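**Stiltholm, January.** Can a machine tidy up after us yet? At Editz we get asked this by just about everyone we meet, and our answer this winter is a cheerful "partly, and slowly!" We've now finished 226 practice chores in real, lived-in rooms, with the shelves as full as people like to keep them.

Soft things are still the hard part. A gray knit bunches up into a peak between two gripper fingers, and a cuff folds over wherever it pleases, with a packed bookshelf right behind it.

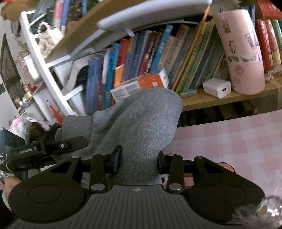
## What comes next

We plan to reach over 1000 chores, mostly folding and putting away, and we'll share what we learn (the flops too) with our friends at Punditz. Please do write to the Editz press desk in Stiltholm with questions.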